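Home | News | Toolbox | Past Issues | Subscribe

Notes from the Perception Desk

Hello again, and thank you for all the kind replies to the April issue, which we read over lunch and mostly agreed with. A good many of you asked how the time alignment work is coming along, so this month I'd like to spend a while on it (get a coffee, I do go on).

For those who joined us lately, Miltico is the small library we keep at Skindow for lining up video from several cameras and turning it into something a policy can learn from. Two of our views ride on the hand-held grippers and the third looks down from the head.
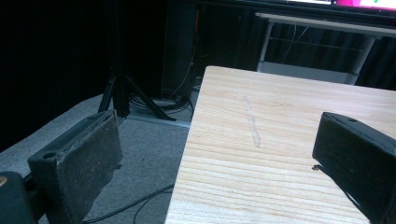
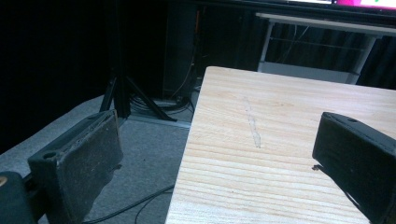
Grippers over the board in the first two, and the head view of the tray in the last.

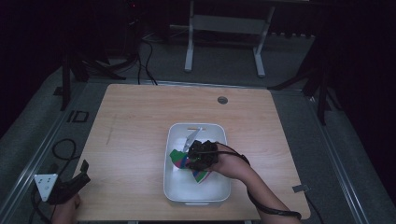

The old version of Miltico trusted the timestamps it was given. Each recorder stamped its own frames, we sorted everything by stamp, and off it went to training. That was fine as long as people moved slowly. Once they got comfortable and started working at a natural pace, the wrist view and the head view would drift apart, and the policy learned to close its fingers a little before it had arrived anywhere. The team in Dornumport spotted it first, and I'm still grateful they wrote it up so patiently, because my first three replies to them were all some version of "are you sure?"

They were sure. The worst gap they sent us was 35 milliseconds, and it grew over the length of a session. So in the new release we estimate the offset from motion instead. We take the rotation we get from each gripper's camera track, take the rotation of the same gripper as the head camera sees it, and slide one against the other until they agree. Then we do it again for every stretch of the recording, so that slow drift gets picked up too and isn't smeared into one average number for the whole file. It sounds like a lot of computing, and the first draft really was! After some pruning it runs comfortably while the next session is being recorded.

We went back over our archive of 2642 episodes with it. The aligner flagged 751 of them for a second look, more than I would have liked, though most only needed the correction applied and could go straight back into the pool. The ones with hardly any rotation are still a headache. If a hand travels in a straight line and never turns, there just isn't much to match on, and the tool will now tell you so in plain words and leave the file alone. Please don't force it through with the override flag. I put that flag in for debugging and I rather regret it.

A few of you also asked about the planner side. Kinyua, our motion planning package, reads the corrected files without any changes, but do clear your cache after you upgrade or it will happily go on serving you the old ones. I lost most of a Sunday to that. There's also a new plot command that draws the estimated offset over a session, and I'd look at it before you train anything, even if the summary says all is well.

Next on the list is faster loading for long sessions, and after that the docs, which still describe a settings file we got rid of ages ago. If you've got recordings that come out looking strange, send them along with the log and we'll gladly take a look.

14 shares | 6 comments

Contact the desk | Unsubscribe | © Skindow | Back to top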